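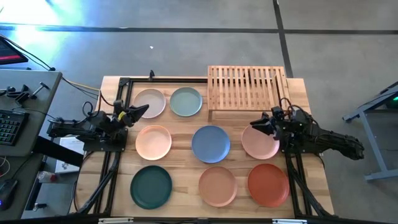
Home | Projects | Gallery | People | Contact

Plate loading, Okabe bench

Photos from the dish rack task, which we started recording in June. Each example is one person driving both arms by hand control from plates on the table to plates in the rack. We have kept 351 examples so far and thrown out 38, mostly for dropped plates.

Eight plates laid out in loose rows, bamboo rack still empty. The right gripper is over the dusty pink plate. Layout by Parvaneh Yazdani, who changes the plate positions between examples.

Next set: bowls, same rack.

Filed under: Data collection, Two-arm tasks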